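Visit report: Brestby school, volunteer clean-up and repair days
4/25/20

I went to Brestby to see how a village school runs its yearly clean-up, as our own parents' group is thinking of starting one. The school has 106 pupils in four classes. The building is older than ours and the grounds are bigger, but most of the jobs are the same ones we put off every year: peeling window frames, blocked gutters, desks with loose tops.

## Getting there

The bus stops at the bottom of Bach Lane and it is a ten-minute walk uphill from there. There is no parking on the school side. Anyone bringing tools by car has to unload at the gate and then leave the car by the chapel. I was met by Valentina Saavedra, who teaches the oldest class and has run the repair list for the past three years.

## How the work is planned

The list is started in February. Each teacher walks through their own room with a sheet and writes down what is broken, and the sheets are then typed up into one long list. Jobs that need a qualified person, such as anything electrical, are taken out and sent to the council. What is left is sorted by room and pinned up in the entrance hall, where parents put their names next to the jobs they want.

This year's list had 12 rooms and outdoor areas on it. The small library had the most jobs, mainly shelving. The hall had only two, a door that sticks and a curtain rail.

Sorting is kept apart from the repairs and has its own table and its own rules.
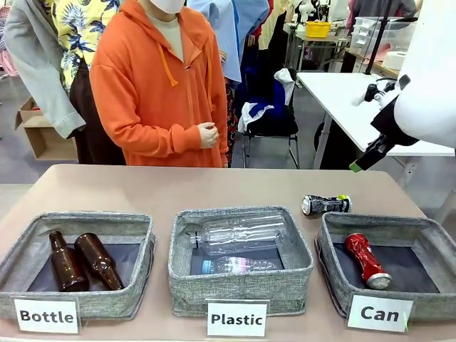
People sign up for a half day and no longer. Valentina told me they used to ask for whole days and got fewer names. Mornings fill up first. Afternoons are mostly grandparents and a few former pupils, and the painting is saved for them where possible as it needs less lifting.

Children under ten work only outdoors and only with an adult from their own family. They sweep, pull weeds and wash the plastic chairs on the grass. Older ones can help indoors with moving books and rubbing down desks.

## What it costs

The whole thing was done on 599 pounds last year, not counting what was given free. Paint was the largest part of that. The school buys a washable wall paint called Jellix in two colours only, cream for the walls and a dark green for the lower part of the corridor, so that leftover tins can be used the next year. Brushes are bought new for gloss work and the old ones go to the fence.

Timber comes from Drirnov, a joinery yard on the road out of the village, which lets them have offcuts if they are collected before noon. The new shelves in the library are made from these. They are not all the same depth but they are solid.

Money comes from two places:

- a spring sale, held in the hall, with cakes and second-hand uniform
- a yearly letter to local businesses, asking for materials first and cash second

Valentina keeps every receipt in a box file and the totals are read out to parents at the start of term.

## Jobs I saw under way

In the infants' classroom two fathers were taking the doors off the cupboards to rehang them. The screws had worked loose and the holes were being filled with glue and matchsticks, then drilled again once dry. I had not seen that done before and it seems worth copying for our own cupboards.

Outside, the guttering over the bike shed had been cleared and a length of it was being replaced. The vegetable beds had been dug over and the compost heap moved further from the wall, which the council had asked for. The gate had a first coat of black paint and a sign asking people to use the side entrance.

The library was the busiest room. All the books had to come off before the shelves could be fixed, and the catalogue showed 3976 of them. They were stacked in the corridor by subject, with a slip of paper on top of each pile. Torn books went into a crate for mending and very old ones were set aside for the spring sale.

The sorting table has three containers: Bottle, Plastic and Can. Paper and card go straight to the shed. Paint tins are not taken at all and have to go to the council tip. 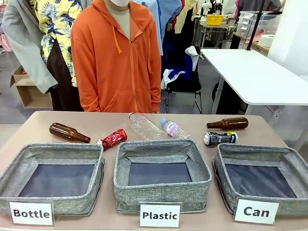

## Food and breaks

There is one break at half past ten and lunch at half past twelve. Soup and bread are made in the school kitchen by whoever has signed up for it. Everybody brings their own mug with a name on it. Tools are put down at break and left where they are, but power tools are unplugged and taken to the office.

## Points for our own school

Start the list early and let the teachers write it. Ask for half days. Keep to two paint colours. We would need to check our insurance before letting anyone up a ladder; at Brestby only people named on the policy may use one, and the office holds the list.

I also asked about jobs that don't get finished. These go to the top of the following year's sheet with the date beside them. One, a drain cover near the kitchen door, has been there for four years. 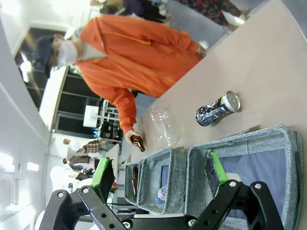

*At the table with bottles and a crushed drink can.*

Valentina has offered to send us her blank room sheet and a copy of the letter to businesses. I will bring both to the next parents' meeting in April, along with the price list from the paint shop.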